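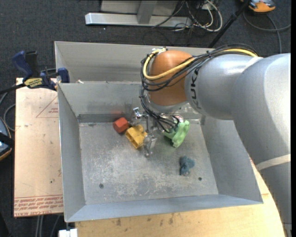
Ticket: Label printer at Nuncombe packing desk skips labels
Status: Closed
Priority: Normal

Reported
Printer feeds a blank label after every 2 printed ones. Started after the new rolls from Groltard were loaded. Order slips from Grasulel print fine on the office printer, so the file itself looks OK.

First reply
Please turn the printer off, open the lid and check that the roll sits flat between the guides. Then run the gap calibration from the front panel and print a test page.

Update from desk
Roll was flat. Calibration ran and finished with no error. Test page was good, but the next batch went wrong again at label 3.

Second reply
Checked the print queue remotely. Label height in the driver was set to 70 mm. What is the height printed on the box of the new rolls?

Update from desk
Box says 68 mm. The old rolls were 70. Nothing on the packing list about a change.

Action
Changed the height in the driver to match the new stock and saved it as a separate profile. Cleared the queue, restarted the spooler, ran calibration again. Desk printed the waiting batch for Rutkowska with no blanks.

Left open until the afternoon shift had used it. They report no skipped labels, but the print was a bit light on the left side. Cleaned the print head with an alcohol wipe and raised darkness one step. Barcodes scan.

Note for purchasing
Part number on the reorder sheet still points to the old size. Please correct it before the February order.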